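2022-12-30

Today I was again in the shared workshop in Notthorpe. It was cold, so I kept my coat on. Since November I have written 1,461 lines of code for this arm and I still don't trust the closing force. In the morning I set it to 60 per cent. I also tied the cable better, because last week it was catching at the elbow.

After lunch I worked with the round wooden disc. I want the arm to take it by the rim, with both fingers close together, and tilt it slowly. Tomorrow I will try the softer pads from Borero, if the glue is dry. 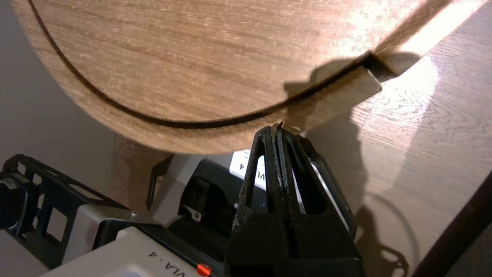 Lallel wrote under this entry that I should lower the force before I change the pads, otherwise I will not know which of the two has helped.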